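Re: [Textilpflege] Kaltwäsche wirklich genauso gut?
Von: Niilo Hirvonen
Datum: 5. März 2019

Hallo zusammen,

Lebrun schrieb:
> Wir waschen seit Oktober alles nur noch bei 26 Grad, mit dem
> Flüssigmittel von Skerko. Kein Unterschied zu früher, auch nicht
> bei Bettwäsche. Die alten Regeln kann man vergessen.

Das glaube ich erst, wenn jemand einen Vergleich macht, der den Namen verdient. "Kein Unterschied" heißt bei den meisten: frisch aus der Trommel gerochen, für gut befunden. Nach einem halben Jahr Handtücher sieht das oft anders aus. Von wie vielen Wäschen reden wir? Und lief zwischendurch mal etwas Heißes? Ich habe einige 80 Stück durch und traue meinen eigenen Notizen nur halb.

Dass Baumwolle kalt weniger ausbleicht, mag sein. Bei Lila bin ich nicht überzeugt, da hängt viel am Mittel und am Schleudern.
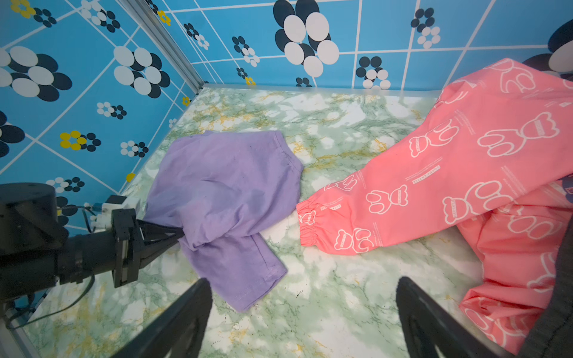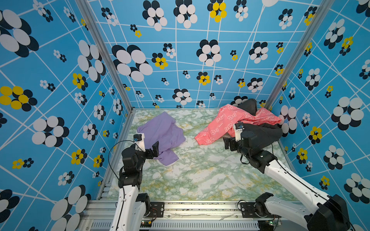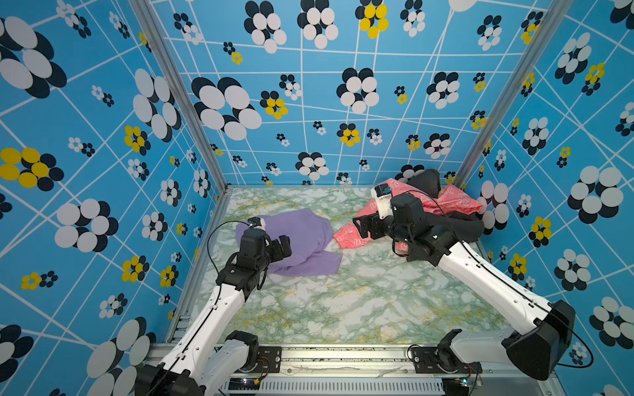
Offene Punkte

1. Wasserhärte bei euch? Ohne die Angabe sagt mir das Ergebnis wenig.
2. Dosierung nach Packung oder nach Gefühl?
3. Hat jemand den Beipackzettel von Clokedell noch? Meiner ist weg.

Gruß
Niilo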